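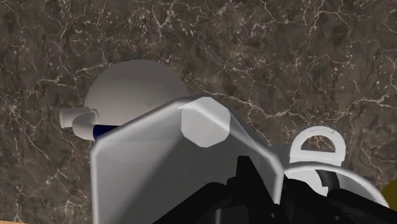

Milagros Alvarado

# Gudness Stock Paste, Vegetable

Gudness Stock Paste is a concentrated vegetable base for soups, braises, risottos and gravies. It is made by Gorgate for professional kitchens and is also supplied to households in the smaller jar. The paste contains onion, carrot, celery, leek, parsley stalks, salt and sunflower oil. No flavour enhancers are added.

## Directions for use

Stir one level teaspoon of paste into 250 ml of boiling water until dissolved. For larger quantities, 17 g makes one litre of stock at normal strength. Where the stock is to be reduced for a sauce, begin with half that amount and adjust at the end of cooking — the salt becomes much more noticeable as the liquid boils down.

The paste may also be used undiluted. Fry a teaspoonful with the onions at the start of a stew, or rub it thinly over root vegetables before roasting. Additional salt is seldom required in either case and should be added only after tasting.

## A basic lentil soup

Soften one chopped onion and two sliced carrots in a little oil for ten minutes. Add 200 g of rinsed red lentils, one litre of made-up stock and a bay leaf. Bring to the boil, skim, then simmer for 25 minutes until the lentils have collapsed. Remove the bay leaf. Finish with lemon juice and black pepper. Serves four.

## Sizes

| Size | Container | Order code |
|---|---|---|
| 170 g | Glass jar | GV-1 |
| 1 kg | Tub with lid | GV-2 |
| 2,500 g | Pail with handle | GV-3 |

The pail is sold to trade customers only. Jars are packed in cases of 12 and tubs in cases of six. Mixed cases cannot be supplied.

## Storage

Unopened containers should be kept in a cool, dry cupboard. Once opened, the paste must be refrigerated at 5°C or below and used within eight weeks. Always use a clean, dry spoon. A thin layer of oil may rise to the surface during storage and should be stirred back in before measuring.

## Allergens

Contains celery. The paste is prepared on a line which also handles mustard, and customers catering for those with a mustard allergy are advised not to use it. It is suitable for vegetarians and vegans.

## Ordering

Trade orders are accepted through Beltel and Bermúdez. Orders received before 2 pm are sent out on the next working day. The minimum trade order is five cases, which may be made up of jars and tubs — each case must contain a single size. The recipe for the low-salt version has been revised, and stock of that version will be available again from February under a separate order code.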